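Wondenport Allotment and Water Users' Association
Minutes of the September general meeting
Held in the upper room, Alexiou Hall. Meeting opened at 7:05 p.m.
Status: approved for posting

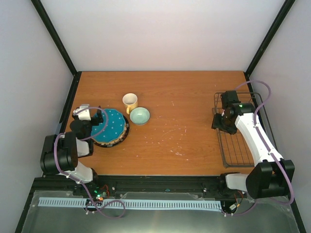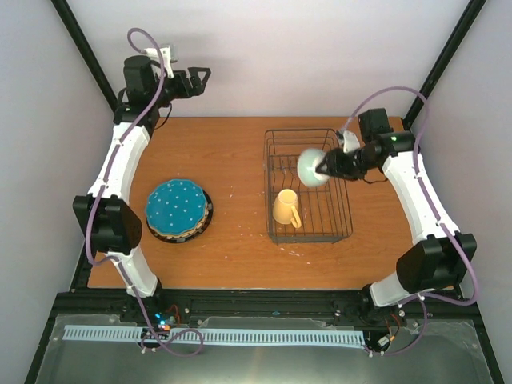

Minutes recorded by Karla Escobedo
Filed under: Minutes, Water supply, Plot rules

1. Attendance and quorum

Xóchitl Alvarado in the chair. 23 plot holders signed the attendance sheet. Quorum under rule 6 is 18. Apologies received from the holders of plots 4, 31 and 52. One proxy form was received without a signature and was not accepted.

2. Minutes of the previous meeting

Two corrections. Under item 5, "north standpipe" should read "northeast standpipe". Under item 8, the motion on compost bays was carried with two abstentions, and the abstentions had been left out. Approved as corrected.

3. Matters arising

3.1 Gate lock. The combination was changed in the week after the last meeting. Four plot holders reported that they had not received the new number. The mailing list was checked and three of the four addresses were out of date. The fourth will be resent.

3.2 Dumped carpet behind plot 40. Removed. The holder of plot 41 asked that the record show it was not his.

3.3 Letter to the Nukgate estate office about the overhanging poplars. No reply. A second letter is to go out with a copy of the boundary plan attached.

4. Water supply

4.1 Meter readings. The chair read the figures for the main meter. Consumption for the quarter was 422 cubic meters, against an allowance of 400 under the current agreement. The overage will be billed at the higher rate. Readings were taken at the start and end of the quarter only, so the meeting could not establish in which weeks the excess occurred.

4.2 Leak test. All standpipes were shut off overnight and the main meter read at closing and again at opening. The meter advanced during that period. The loss is therefore on the association's side of the meter, at a standpipe that does not close fully or in the buried line. The line between the second and third standpipes is the oldest section and has been repaired twice at the same coupling.

4.3 Options. Three were put to the meeting.

(a) Replace the coupling only. Lowest cost. Does not address the pipe on either side of it.

(b) Replace the full section between the second and third standpipes with polyethylene pipe at a depth of 30 inches. Requires a trench across the main path and loss of access to plots 17 through 22 while it is open.

(c) Install an isolating valve at the second standpipe and defer replacement until spring. The lower plots would be without water whenever the valve was closed.

Discussion. Several members preferred (b) but objected to the trench being dug before the winter squash is in. The holder of plot 19 stated that access by wheelbarrow could be kept up with scaffold boards laid across the trench. The chair pointed out that the boards used for this purpose last time were not returned. A question was asked about freezing. The existing line is at 14 inches in places, and the split recorded two winters ago was at the shallowest point.

Motion: to proceed with option (b), work to start after the first frost, with the coupling wrapped as a temporary measure. Moved by Karla Escobedo, seconded from the floor. Carried, one against.

4.4 Timers. The Ornel timers on the first and fourth standpipes were discussed. The unit on the fourth standpipe resets to its factory program when the battery is changed and has been watering the path at 3 a.m. Agreed that the person changing the battery re-enters the program and initials the card inside the lid. The holder of plot 9 asked whether the timers could be removed altogether – deferred to the next meeting, as it was not on the agenda.

4.5 Hoses. Reminder that rule 11 prohibits unattended hoses. Rule 11 does not define "unattended". Proposed wording: "A hose is unattended if the user is not on the plot being watered or on a plot directly next to it." Adopted without a vote.

5. Plot inspections

Inspections were carried out on all plots in the lower field. The upper field is outstanding. Notices of non-cultivation were issued to two plots. One holder replied within the period and has been given until the end of the season. The other has not replied and the plot will be offered to the waiting list if nothing is heard.

A member objected to the scoring of plot 27, where the ground was marked as uncultivated but had been sown with field beans as a green manure. The inspection sheet has no category for green manure. One will be added. The mark for plot 27 is withdrawn.

6. Waiting list

There are 19 names on the list. Four have not confirmed their interest this year and will be written to once. It was proposed that plots over 250 square yards be split when they fall vacant. Views were divided. Those against noted that the half-plots created earlier share one gate and that the path between them is now narrower than a standard barrow. Those in favor noted the length of the wait, at present about three years. No motion was made. The chair will bring a drawing to the next meeting showing which plots could be split without a new path.

7. Manure delivery

The delivery point will move to the hardstanding by the lower gate. The previous point drains toward the fourth standpipe. Members are to take no more than six barrows each in the first week. The load is to be ordered as well rotted, and any load that is not will be refused at the gate.

8. Any other business

8.1 Bonfires. Still not permitted before October.

8.2 The key to the tool store is missing its tag. Whoever has the spare tags is asked to leave one in the mailbox.

8.3 Rats have been reported near the compost bays on the north side. Cooked food is not to be put in the bays. The bay lids are to be kept closed.

9. Actions

Second letter to Nukgate estate office – X. Alvarado
Price for pipe, fittings and trench hire – K. Escobedo
Revised inspection sheet – K. Escobedo
Drawing of divisible plots – X. Alvarado
Upper field inspection – both, before the next meeting

Meeting closed at 8:50 p.m. The agenda for the next meeting will be posted on the gate board. Items must be received in writing seven days beforehand.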